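17 April 2021

Picking up from the timing problem. The planner was fine yesterday on the Ernton branch and slow again after the merge, so the first job was to find out which half of the merge did it.

Reverted the collision checker config only, left the new perception node in. Planning time went back to normal. So it's the padding change in Dultgate and has nothing to do with the segmentation update. I had blamed the segmentation update in the channel, sorry to whoever read that and went looking.

What the padding change does: every object on the table gets its mesh inflated before it goes into the planning scene. With the cubes that costs nothing. With the open container and the basket it closes up the inside, because the convex hull pass runs first and then the hull gets padded. Any goal pose inside a container is then in collision from the start, and the planner spends its whole budget looking for a way in that doesn't exist. It falls back to the relaxed checker after the timeout, finds a path at once, and that's why the runs looked slow and not broken.

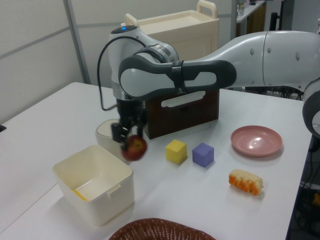 Fix for now is a flag per object class, `hollow: true`, which skips the hull and pads the walls separately. Set it for containers, bowls and baskets. Plates stay as they were.

```
planner:
 budget_ms: 1000
 fallback: relaxed
objects:
 container: {hollow: true, pad_mm: 4}
 basket: {hollow: true, pad_mm: 6}
 cube: {hollow: false, pad_mm: 4}
```

Reran the stored requests through the planner offline, 100 of them, same seeds as last time. Before the flag, 21 hit the budget and went to fallback. After, two did. Both of those are goals very close to the basket rim, where the larger padding eats the clearance. I'd leave them. If we drop the basket padding they will plan, but the rim estimate isn't good enough to trust that.

Second thing, the grasp state. Sider reports a grasp as closed when the fingers stop moving, and the task layer starts the lift on that message. There's a second message with the final width, and it comes later. On soft objects (the foam cubes mostly) the fingers keep creeping after the first message, so the width that gets logged at lift start is too big. The place step then uses that width to decide how far to open. We never noticed with hard objects.

I changed the task layer to wait for the second message or 30 ms, whichever comes first. I don't love a timer in there — it should be an explicit state — but it's a small change and easy to take out. Marked it with a TODO and my initials.

Also renamed `obj_width` to `grasp_width` in the log schema, because it was never the object's width. Old logs still load, the reader maps the name. If you have your own plotting script it will break. Mine did.
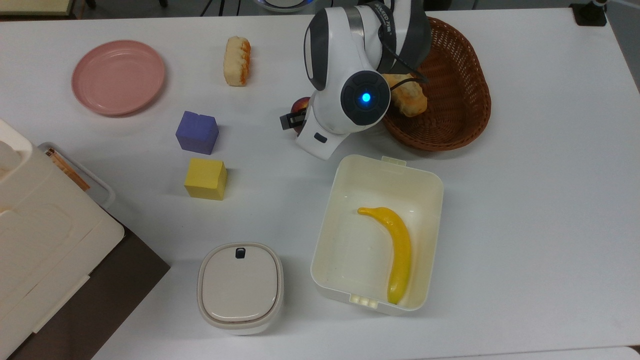
**Védís Þorgeirsson**
Motion planning and tooling

Perception notes, shorter. The tracker treats the arm as a mask from the joint states and drops any detection that falls mostly under it. When the wrist is close over the table, small objects beside it lose enough area to get dropped, and the track is deleted after a few missed updates. When the arm moves off, the same object comes back with a new ID. The task layer holds on to the old ID and throws "unknown target".

Changed it so a track that goes missing under the arm mask is frozen and kept, with its last pose and a growing covariance. It only gets deleted if the arm has moved away and the spot is seen to be clear. Tested on playback only. IDs stay put on the recordings I tried. One case still wrong: two objects of the same class close together, one frozen and one visible, can swap. Needs a distance gate, not written yet.

The frozen tracks go into the planning scene as normal obstacles. Bjarnason's viewer draws them in the same color as live ones, which is confusing when you're debugging. Opened a ticket.

Left over:

- distance gate for the ID swap
- replace the 30 ms wait with a proper state in Sider
- hull pass should warn when a goal pose ends up inside a hull. Would have saved me the morning
- check whether lids need their own class. A closed container is not hollow and right now the flag goes by class, so it would be padded as if it were open
- viewer color, see ticket

The branch is `pad-hollow`, rebased on the merge. The perception change is on a separate branch, please don't review them together. The config above is already loaded on the bench machine, and the old one is saved next to it with `.bak` on the end.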